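Ulamus Hand-Held Gripper Pair
Handling Standard and Product Information

Product overview

The Ulamus is a two-finger hand-held gripper, supplied as a left and right pair for recording manual tasks that will later be taught to robot arms. It is distributed by Clostbridge to laboratories, training centers and libraries engaged in automation projects. Each pair is delivered with spare finger pads, a cable set and the Mirani Handling Standard, which forms part of the conditions of use.

The standard sets out how operators are expected to grip, move and release objects. Recordings made outside the standard may be refused at intake.

Section 1. Bound items

Books are listed in the standard as deformable objects. A paperback cover yields well before the page block does, and a recording in which the cover is strongly bent teaches the arm to apply the same force. Operators shall close the trigger gradually and stop at the first firm contact. Slight bending of a soft cover is permitted. Creasing is not.

Titles in any language or script may be used. Copies with existing wear are preferred for practice sessions, and their condition shall be entered on the item sheet before work begins.
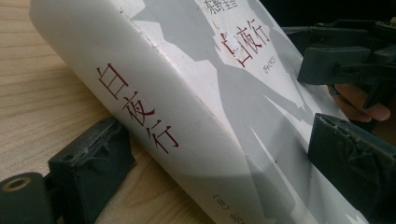 Section 2. Finger pads

Pads shall be inspected at the start of each session. Surface scuffing is acceptable. A pad that has separated from its finger, or that leaves residue on paper, shall be replaced before the next recording. Re-wrapping is allowed with the tape supplied under part number 343. Left and right pads shall be replaced in pairs.

Link arms and bushings require no lubrication. Oil transfers readily to paper and will void the pad warranty.

Section 3. Placement of the grip

On a flat item, one finger may bear on the cover while the other is set at the side. The operator's own fingers remain on the gripper body and do not touch the item at any point in the recording. Where printed matter is needed to identify the item, the pad should leave enough of the cover visible for the title to be read, as it can be in the session shown in this section.
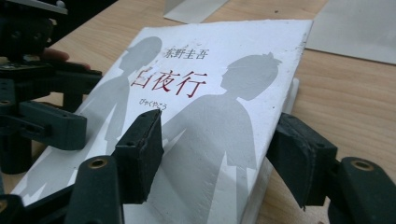 Elli Mäkelä writes that the rule on keeping the title readable should be extended to the spine, as catalog staff at her site check recordings by spine first. She also asks that the trigger force limit be printed on the gripper body as well as in the booklet. Clostbridge has accepted the second request for the next production run. The first remains under review, and comments will be received until the end of February.

Section 4. Work area

The table shall stand on a level floor, with its position marked in tape so that it can be restored after cleaning. Gripper cables shall run clear of the operator's feet. Items not in use for the current task may remain on the table if they are listed on the item sheet and stay outside the reach of both grippers.

For two-handed work, both grippers shall be in the operator's hands before the recording starts. The item is approached from the left and right sides, and neither gripper is to be set down until the recording has ended.
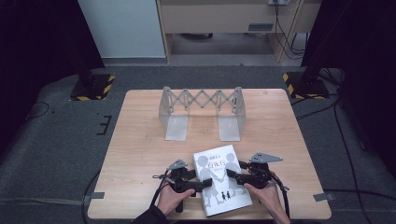 Ulamus pair in two-handed use on a hardcover book.

Section 5. Ordering

Gripper pair, complete: order code 615
Replacement pads, set of 11 pairs: order code 41
Handling Standard, printed copy: included with every pair

Sites already using the Bestonine mounting plate may keep it in service with the current gripper. Questions about the standard should be addressed to Tala Obeidat at Clostbridge, stating the serial number of the left unit.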